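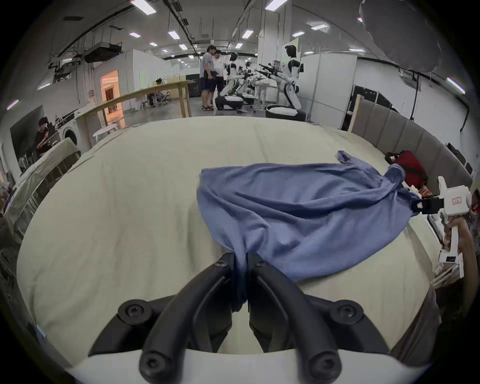 Cotton jersey shrinks mostly in length. The knitting machine pulls the loops tall and narrow, and the finisher sets them that way under tension. The first few washes let them relax.

At the Bekeo mill, Gunnel Björklund tests this on tubular knit at 140 grams per square meter. Each sample is marked with a square 600 millimeters on a side, washed, tumbled and measured again. After 4 cycles, the lengthwise marks on the December lot stood 519 millimeters apart, a loss of 13.5 percent. Width barely changed.

Compacting reduces the problem. The fabric is steamed and fed between two rollers, the second turning slower than the first, so the loops are pushed shorter before cutting. Björklund wants residual shrinkage under 5 percent.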